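Why Does Lint Stick to Black Clothes?

Kids' Corner, the Plinville Wash House newsletter. By Tiago Mota

Put on a black shirt. Walk past a cat. Sit on a blanket. Now look at the shirt. Fuzz! White fuzz, gray fuzz, maybe a hair from a dog you don't even own.

So where does it all come from? And why does it pick on black clothes? Quick answers first, then the longer ones.

Quick answer one: lint is tiny broken bits of thread.

Quick answer two: it lands on every color. You just see it better on black.

OK, longer ones.

What lint is made of

Pull a cotton ball apart. See the little hairs? Those are fibers. To make cloth, people twist lots of fibers together into yarn, then weave or knit the yarn. A T-shirt is knitted. Jeans are woven. Look really close at a sleeve and you can see the loops or the crisscross.

The twisting holds the fibers in. Mostly. Some are short and the ends poke out. Every time you wear the shirt, or rub your arm on a desk, or shove it in a drawer, a few short ones work loose. That's lint. Mixed in with it you get hair, dust, crumbs of paper, whatever was in the pocket.

Towels are the worst. Towels are covered in little loops so they can soak up water, and loops shed. New towels shed even more then old ones.

Why it sticks

Two reasons. Reason one is hooks. Not real hooks, but fibers are bendy and rough, and they tangle. Fleece and wool are great at grabbing. A slick raincoat is not.

Reason two is static electricity. Rub a balloon on your hair and your hair stands up, right? Same thing in a dryer. Clothes tumble and rub, and tiny bits of electric charge called electrons move from one cloth to the other. Now one has extra and one has too few. Charged things pull on light things. Lint is very, very light. Zip, stuck.

Static is stronger when the air is dry. In November, when the heat comes on at our place, my socks stick to everything. In summer, hardly ever. Damp air helps the charge leak away.

Why black shows it

You see things because light bounces off them into your eyes. White cloth bounces back most of the light. Black cloth soaks up most of it. Put a pale bit of fluff on a black shirt and there's a bright spot with dark all around it. Your eyes are really good at finding edges between bright and dark, so they go right to it.

Put the same fluff on a white sheet and it hides. Still there though! And black fuzz on a white sheet looks terrible, so it works both ways. 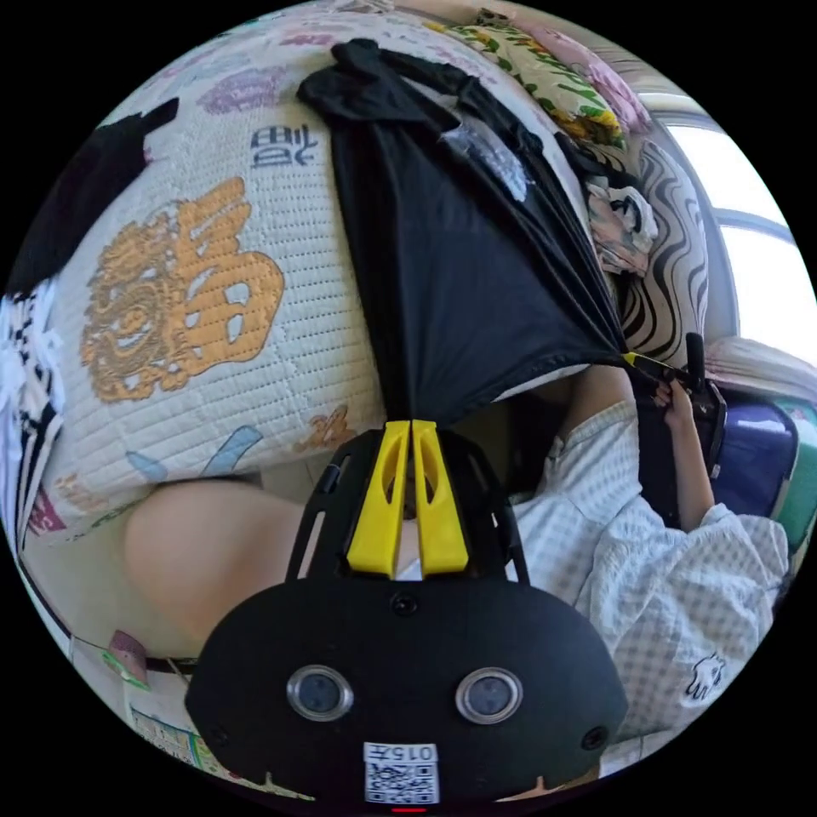

Try it: the Friday fuzz test

Yakubu Danladi did this one with the after-school kids on Friday and they got loud about it. You need:

A black sock
A white sock
A fluffy towel, pale color
Sticky tape
A sheet of black paper and a sheet of white paper

Step 1. Clean both socks with tape first. Get them as clean as you can.

Step 2. Rub each sock on the towel 40 times. Same hand, same kind of rubbing. It has to be fair or it's not a test.

Step 3. Lay the socks side by side. Which one looks fuzzier? Write down your guess. Most kids say black.

Step 4. Press a fresh piece of tape on each sock. Peel it off slow.

Step 5. Stick both tapes on the black paper. Now look again. Closer than you thought? If your socks are made of diffrent stuff, one might really have more. Check the tags.

Step 6. Do it again, but stick the tapes on the white paper. Where did the fuzz go?

How to get lint off

Tape wrapped around your hand, sticky side out. Works great, wastes tape.

A lint roller. Same idea with a handle.

A damp rubber glove. Stroke one direction only. The fuzz rolls up into a little worm. Very satisfying.

A good shake outside, for the loose stuff.

How to stop it happening

Sort before you wash. Dark clothes in one pile, towels in another. Never wash a black sweater with a fluffy towel, please.

Turn dark things inside out. Then the lint ends up on the side you can't see.

Check pockets. One paper tissue can wreck a whole load. I picked 131 bits of tissue off one pair of pants last winter and then I quit counting.

Ask a grown-up to empty the dryer's lint screen every single load. A full screen can't catch any more, and dry lint burns easily, so it's a safety thing too. Don't reach in there on your own.

Words to know

Fiber: a thin hair-like strand that cloth is made from.

Yarn: lots of fibers twisted together.

Static electricity: charge that builds up on something and stays put for a while.

Electron: a tiny piece of an atom. It carries negative charge.

Contrast: how different two things look next to each other, like pale fluff on black cloth.

Next time: why do wet jeans feel so heavy? Send questions to the box by the front desk, and write your name so I can read it.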